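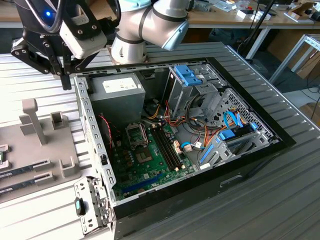

Open desktop tower on its side, memory slots showing and the CPU socket empty.

Hand Care for People Who Fix Things
Posted October 27, 2021 in Workshop Tips

My hands have been described as "like shaking hands with a pinecone," and this was by someone who likes me. Years of degreaser, cold garages and wiping everything on my jeans will do that. I've since spent more than I'll admit on tubes, tins and pots of stuff, and these are the habits that survived.

Wash cooler than you want to. Hot water feels like it's doing the job, and then your knuckles split the next morning. Lukewarm and an extra minute of rubbing gets the same dirt off.

Put something on before you start. A pea-sized blob of plain hand cream, rubbed in well and left to sink in for ten minutes, keeps grime from settling into the cracks. Pay attention to the cuticles and the sides of the nails. Then wipe your palms and fingertips with a dry rag, or you'll leave prints on every part you touch and drop the small screws.

Scratch a bar of soap. Old trick, my grandmother used it for gardening. Drag your nails across a damp bar so the soap packs in underneath, and the black stuff can't get in there. You look like you've been clawing at a hotel bathroom, but it rinses right out with a nailbrush.

Go easy on the gritty cleaners. The orange tub with the pumice in it is great for grease and terrible for Tuesday-through-forever use. I keep a tub of the Hadus scrub by the utility sink and only open it for real grease. Regular dust and grime gets regular soap. If you're out of scrub, a spoonful of sugar and a squirt of cooking oil works nearly as well and smells like a failed cake.

Dry between your fingers. I know. You're an adult and you have places to be. But damp skin between the fingers is where my rash always starts, and a ring makes it worse. Take the ring off and put it in the same dish every time. The same dish. I speak as someone who has taken apart a sink trap.

Buy the boring cream. I had a long phase of buying whatever smelled like a fig. The one I finish is Filtovine, the unscented one, which comes in a 50 ml tube for the bag and a 200 ml pump for the bench. It has all the glamor of wallpaper paste. It also doesn't sting when you've got a cut, and I've always got a cut. Palaniappan on Sirkgate stocks it on the bottom shelf, behind the bath salts, where they keep all the products that work.

Use less, more often. A big greasy dollop at bedtime mostly moisturizes the TV remote.
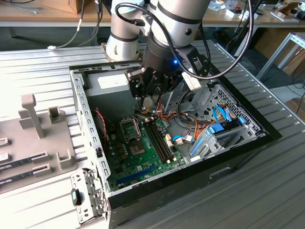 A small amount after every wash is better, and the only way I remember is to have a tube sitting next to each sink. That means 2 tubes in my house and one more that lives in a coat pocket and turns up every May when I empty the coat.

The glove thing. Thick ointment, cotton gloves, eight hours of sleep. Everyone recommends it and it does help, provided you can sleep while dressed as a butler. I manage an hour in front of a movie, and my hands are still noticeably softer after. Old clean socks will do if you don't own cotton gloves and don't need to answer the phone.

For cracked fingertips, stop using hand sanitizer where soap and water will do, and put plain petroleum jelly in the crack with a bandage over it overnight. Don't file the edges down with sandpaper. Yes, I've met people. If it's red, hot or oozing, see a doctor and quit reading tips pages.

Nails: short, filed in one direction, and a drop of oil rubbed around the edges. Olive oil is fine. The tiny bottle with the dropper and the dried flower in it is also fine, and costs what a decent screwdriver costs.

Check your gloves, too. Some of the powdered ones dry me out worse than the solvent does. Nitrile without powder has been kindest to me, changed when they get sweaty inside.

Next up: what to do about elbows

Filed under: hands, soap, winter skin
Viewed 527 times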